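The Last Night of Firinthorpe

Posted in July | Fiction | By the Flanus story desk
14 comments | 372 shares

By four in the afternoon the street outside the Eltton was already full of people in yellow raincoats, and there wasn't a cloud anywhere. You wore the raincoat because the mother in Firinthorpe wore one, all the way through from the pilot, when she stood on the ferry dock with three kids and a birdcage and said, "Well, it's got a roof." I had mine on over a sundress and I was roasting and I could not have been happier.

Nine seasons! I was twelve when it started. My sister and I watched that first episode on the floor with our backs against the couch, sharing a bowl of cereal because we were out of everything else, and by the second commercial break we had decided which of the kids we were. She was the oldest. I was the one who bit people.

And now they were showing the finale in a real movie theater, the old kind with a balcony, and 2,000 of us had won the drawing for 700 seats. That was a mistake at the network's end, a big one, and they'd owned up to it that morning with a very sorry email. First come, first seated. Everyone else would get a screen in the parking lot and a free hot dog.

"We're getting in," my sister said on the phone. She was driving up from the coast and had been stuck behind a boat trailer for an hour. "Hold my place."

"They're not letting people hold places."

"Then be wide."

So I was wide. I stood with my elbows out and my bag on one side and made friends with the whole block. The woman ahead of me had knitted the birdcage (the entire birdcage, with the bird). The two guys behind me had met at a watch party for the flood episode and were getting married in the fall, and they'd already picked the closing theme for their walk back up the aisle. We sang it for them, right there against the wall of the bank, and people we couldn't even see picked it up farther down the line and kept it going.

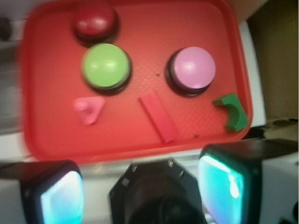

At six they opened the doors. The line moved in big gulps, fifty people at a time, and each time it moved I looked back toward the corner for my sister's terrible green car. A kid with a clicker was counting us in. When he got to the knitted birdcage he said something into his radio and put his arm out in front of me, very gently, like a crossing guard.

"That's the floor seats gone," he said. "Just a few left in the balcony. How many are you?"

I said two. I said it without thinking at all.

"Where's two?"

"She's coming."

He was maybe seventeen, and he had a Firinthorpe pin on his lanyard, the lighthouse one from season three that you could only get by mailing in. He looked at the pin, and at me, and at the guys behind me holding hands. Every person back there would have taken that seat in a heartbeat, and he and I both knew it.

"I can take one right now," he said.

I want to tell you I thought about it for a while. The balcony at the Eltton! The whole cast in the front row, close enough to hear them sniffle! But what I thought about was the cereal bowl, and how she used to fish out the marshmallows and line them up on the rim for me during the sad parts. I stepped sideways and waved the grooms through. One of them kissed me on top of the head, right on the raincoat hood, and then they were gone up the stairs, whooping.

My sister got there at ten to seven with her hair blown straight up and a box of the marshmallow kind under her arm.

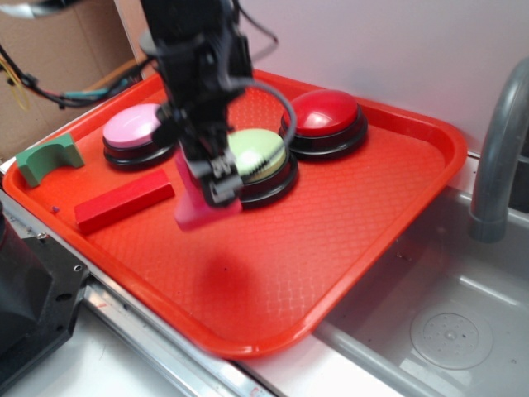

Photo: Jankauskaitė / Flanus

"Did we get in?" she said.

"We got the parking lot."

She looked at the lot, where they'd hung the screen off the side of a furniture store and people were spreading blankets between the painted lines. Somebody had strung up lights. Somebody else had brought a dog in a tiny yellow raincoat, and it was going from blanket to blanket like a mayor.

"Oh, this is way better," she said, and she meant it.

We sat on the asphalt with our backs against her front bumper. The sun took forever to go down, so for the first ten minutes we could hardly see a thing, only hear it: the gulls, the ferry horn, the mother calling everyone in to supper by their whole names. The entire lot called them with her. I bit my sister on the shoulder, lightly, for old times' sake, and she shrieked and poured me a handful of cereal.

Then it got dark enough, and there was the dock, and the house behind it with every window lit.

"It's got a roof," my sister whispered, and she started setting the marshmallows out along my knee.

Comments (14)
We use cookies to remember your reading preferences. Accept | Manage settings
Get a new short story every month: sign up for the Flanus newsletter.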